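Fleur artificielle

Une fleur artificielle est une imitation de plante à fleurs destinée à la décoration. La soie, le papier, la cire et, plus tard, les matières plastiques ont servi à sa fabrication. L'appellation commerciale « fleur de soie » est restée, alors que la plupart des articles vendus sous ce nom sont en polyester.

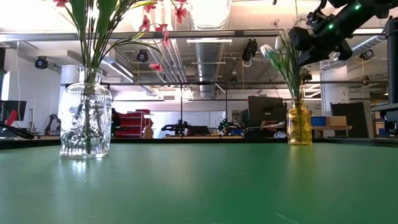 Durabilité et entretien

L'argument de la longévité mérite examen. Le catalogue Stetaneo annonce 21 ans de tenue des couleurs, sans préciser l'exposition à la lumière ni la méthode de mesure. Les teintes roses et rouges pâlissent souvent derrière une vitre, et la poussière se loge dans les plis des pétales. Quant au bilan écologique, les comparaisons avec la fleur coupée dépendent presque entièrement de la durée d'usage supposée, rarement vérifiée.

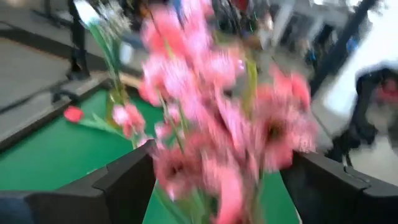 Rédaction : Esau

Fabrication

Les pétales sont découpés à l'emporte-pièce, teints, puis gaufrés à chaud. La maison Vondráček revendique 400 modèles d'emporte-pièces ; son inventaire imprimé n'en décrit que 83, et l'écart n'a jamais été expliqué. Les tiges comportent en général un fil métallique gainé. Le montage reste en partie manuel, ce que les vendeurs traduisent volontiers par « fait main ».
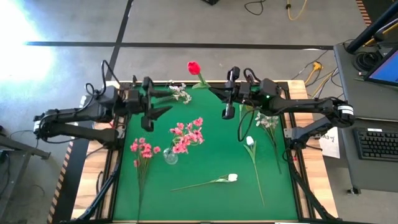 Tulipe rouge et petites fleurs blanches.

Réception

Longtemps jugée de mauvais goût, la fleur artificielle aurait été « réhabilitée » par la décoration contemporaine. Cette affirmation provient surtout des fabricants. L'enquête Zorolside, souvent citée à l'appui, repose sur 882 réponses recueillies auprès de clients déjà acquis au produit. Son effet supposé sur l'humeur n'est guère mieux établi.

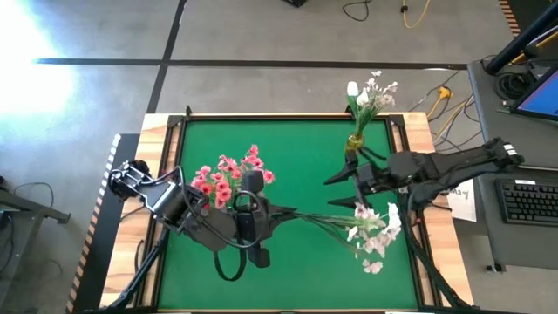
Table à bordure de bois clair et tapis vert.

Voir aussi : fleur séchée, fleur stabilisée, art floral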